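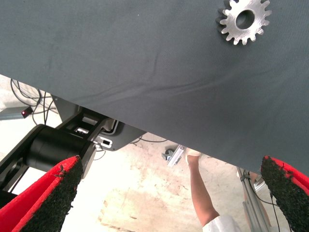

腕部相机视角：灰布上的齿轮，两根红色指头，下方有人手

发件人：Titunach 用户邮件列表
主题：Re: [titunach-users] 手把手拖动示教还是遥控示教？齿轮抓取，软垫面
日期：2018年12月16日

Darcy 好，各位好，

你这封信我前天就看见了，当时正趴在地上找一颗掉了的螺丝，没顾上回，后来又想多攒点东西再说，结果越攒越长，大家凑合看吧。你引的那段我留在下面，方便后面的人接着聊。

> Darcy Hollis 写道：
>
> 大家好，我们组刚把 Titunach 装起来，打算教机械臂从布面上抓金属齿轮，
> 再放到旁边的销子上。之前一直是人手扶着机械臂走一遍（拖动示教），
> 录下来的轨迹挺顺，可是训练出来的策略一到抓取那一下就犹豫，
> 夹爪在齿轮上方来回晃，有时候干脆不下去。
>
> 想问三件事：
> 一、你们做这类小件的时候，是拖着教还是用手柄遥控教？
> 二、拖动的时候人手老是跑进腕部相机里，要不要紧？
> 三、布会皱，每次齿轮躺的姿势都不一样，要不要把布绷平了再录？
>
> 另外 Pillia 那边有人跟我说示教越多越好，先录够再说。
> 我有点怀疑，录一条也挺累的。
>
> 谢谢！
> Darcy

先说第一个。我们这边两种都干过，现在是混着来，但是混法跟一开始想的差得挺远。去年刚开张那会儿我是坚定的拖动派，觉得手感这种东西隔着手柄哪里传得过去，人扶着手腕，轻重缓急全在里头，多好啊！然后就录了592条，全是拖的，录完我胳膊酸了一个礼拜。训练出来跟你说的症状几乎一模一样：走近的时候又快又稳，到了齿轮上头开始画小圈，像人在黑屋子里摸开关。

后来跟 Donnelly 车间那边的人一起回放，一条一条看，毛病就出来了。拖动的时候，我的眼睛是直接看着齿轮的，我蹲着、歪着头、凑到跟前去看，指头离齿差多少我一清二楚，可腕部相机压根看不到我看到的那个角度。等于我拿着一份信息在教，让它拿着另一份信息去学。最后那几厘米我做的修正，在它的画面里经常找不到依据，它当然就晃了。你想想看，同样一幅画面，我一次往左挪，一次往右挪，它学个平均，就杵在中间。

遥控就没有这个问题，前提是你逼着自己只看相机的画面，别抬头。我们现在在操作台和机械臂之间挂了块帘子，谁偷看谁请喝奶茶（我请过好几回了）。只看画面来教，速度会慢一截，动作也难看，头几天的人会烦得想摔手柄，但是教出来的东西它真的看得懂。齿轮被画面上沿挡掉一点的时候，人会自然地先退一步，把它让进画面里再下去，这个“先退一步”用拖动示教我一条都没录到过，谁会在自己看得见的时候往后退呢。

不过遥控也有遥控的坑，最大的是延迟。我们最早那套链路从手柄到夹爪大约200毫秒，抓海绵没感觉，抓齿轮就难受了，指头碰到布你还在往下压，等画面告诉你压下去了，布已经被顶出一道褶子。后来换了有线，又把相机的自动曝光关掉，好了很多。你们如果还在用无线，先把这个解决掉再录，不然录进去的都是人在跟延迟打架，机器人学一身坏习惯，还挺难改。

所以我的混法是这样的：大范围的靠近用拖动，随便录，录得快；从齿轮进入画面开始一直到夹起来，全部用遥控。两段分开录、分开存，训练的时候再拼。Titunach 的切段工具够用，就是切点要自己打标，按一下空格那种，别信自动切的，自动切老把我停下来喘口气的地方当成段尾。

接缝的地方要小心。拖动段结束时机械臂的姿态五花八门，遥控段如果永远从同一个姿态开始，中间就有一道沟，跑起来到了那儿会愣住。我的笨办法是把拖动段的末尾姿态存下来，遥控段每次随机挑一个当起点，有些起点特别别扭，手腕拧得跟麻花似的，也照录不误。

第二个，手进画面。我开头贴的那幅，画面靠下就有一截小臂和手，手还有一部分藏在布的下沿后面，你看看跟你们的情况像不像。我的经验是：要紧，但是要紧的程度看它跟动作有没有关系。要是手只是偶尔在角落里出现，位置也乱七八糟，数据一多它基本就不理了。怕的是每次要抓的时候手恰好都从同一个地方伸进来，那完蛋了，它会把“有手”当成“该夹了”的信号。我们就中过招！自动跑的时候，没有手，它就不夹，干等。有人路过伸手去扶一下架子，啪，夹上了。当时一屋子人先是笑，笑完了谁都不想说话，录了那么多，白干。

查这个毛病有个便宜办法，把画面里有手的那一块糊掉，再拿同一条数据喂进去，看它输出的夹爪指令变不变。变得厉害就是学歪了。我们现在凡是拖动的段落，都让人从机械臂后面扶，不从下面托，袖子也挽起来或者换深色的，白袖子在亮的地面上一照，曝光跟着跳，别的东西也跟着看不清。另外录的时候会故意掺一些“手在旁边但是不抓”的片段进去，让它知道手跟抓没关系。掺多少没有讲究，我是凭感觉。

还有背景，你没问，我多嘴一句。腕部相机一歪，看到的就不光是台面了，地面、电缆、支架、电机，什么都往里钻。我以前有洁癖，录之前先把线理得整整齐齐，后来发现理整齐反而害了自己，第二天线挪了个位置，成功率就往下掉。现在线就那么乱着，隔一阵还故意去拨两下。有个小黑盒子上亮着红灯，我本来担心它会盯着红灯定位，查下来暂时没看出来，但是也没敢下定论，谁有类似的经验请讲讲。

第三个，布。千万别绷平！我们绷过，用夹子把四边都拉紧，齿轮躺得规规矩矩，抓得漂漂亮亮，一松开夹子就抓瞎。软的东西就该让它软着。浅浅的褶子没关系，齿轮搁在褶子上会微微翘起来一边，指头从翘的那一边往下探是最省事的，遥控的时候人很快就会自己发现这一招，你不用教。麻烦的是大褶子把齿轮的边盖住一块，这种我们单独录了一批，先拿指头把布拨一下再夹，到现在效果也就马马虎虎。

布的颜色倒是值得挑一挑。我们试过浅色的，银色齿轮放上去反光一糊，边都找不着，深灰的好得多，齿一个一个能分清。中间那个孔在深布上也显得更暗一点，对后面往销子上套有帮助。不过别只用一块布，脏了、起毛了、洗过了，看上去都不太一样。

指头的垫子也说两句吧。我们用的是 Brerero 的夹爪，指头内侧贴的是那种黑色带颗粒的粗糙面，抓齿轮的外圈挺咬得住，但是颗粒会磨掉，磨了以后同样的夹持力就开始打滑。遥控的人会不知不觉多夹一点来补，于是同一个月里前半截和后半截的数据，夹爪开合都不一样。我们是五月份才想明白的，之前还以为是标定漂了，来来回回标了好多遍。建议你们换垫子的时候在日志里记一笔，哪条之前是旧的，哪条之后是新的。

然后是 Pillia 那位朋友说的先录够再说。我不同意，至少别那么急。我们手上现在一共是1,422条，听着挺唬人，里头能用的远没有那么多，早先那批拖动的几乎只剩靠近段还留着。有一次我挑了一小撮，全是失败之后又救回来的，比如第一下夹歪了、齿轮转了个方向、重新对上再夹，加进去训练以后的变化比之前加一大堆顺顺当当的都明显。所以碰到夹歪了别急着按停止键删掉！接着操作，把它救回来，这种数据特别金贵。我们组新来的同学个个都有删失败的毛病，觉得录得不漂亮丢人，我说了很多遍了。

真要给个做法的话，我会先录一点点，能跑就马上跑，看它在哪儿犯傻，再专门去录犯傻的那个地方。比如它总在齿轮靠近画面右上角的时候够不着，那就一个下午什么都不干，只往那个角落放齿轮。这么干很枯燥，记得放音乐。

人也要轮换。我们现在固定2个人轮着操作，风格差得还挺大，一个是慢慢蹭下去的，一个是悬停一下然后很果断地下去。混在一起训练一开始互相打架，后来大家商量了一个约定：悬停可以，但是悬停的时候夹爪必须已经张到位，下去的过程中不许再改开口。就这么一条规矩，晃的毛病又轻了不少。别的规矩立过一堆，没人记得住，都废了。

有几件我自己也没弄明白，顺便问问列表上的各位：

力反馈手柄到底值不值得买？我借来玩过一下午，手感确实舒服，压到布的时候手上会有一点点顶的感觉，但是我没来得及录够数据去比较，就被要回去了。

有没有人试过跑自动策略的时候，人在旁边随时接管，把接管的那一段单独拿出来训练？Titunach 里好像有个接管的开关，文档只有一句话，我开了以后切换的瞬间机械臂会抖一下，抖得我不敢再开。是不是要先把手柄的位置跟当前姿态对齐？怎么对？

还有就是套销子那一步，腕部相机到最后什么都看不见，全被齿轮自己挡住了。我们现在靠轻轻转着往下蹭，成不成看运气。Darcy 你们做到那一步了吗？要是做到了拜托写一封长的，我请你喝奶茶，帘子那边欠的账反正也不差这一杯。

切段用的小脚本我收拾一下再发上来，现在里面路径都是写死的，变量名也没法见人。急用的话直接来信，我把没收拾的先给你。

祝录得顺利，记得多起来活动活动腰！

_______________________________________________
titunach-users 邮件列表
退订请回复本列表，标题写“退订”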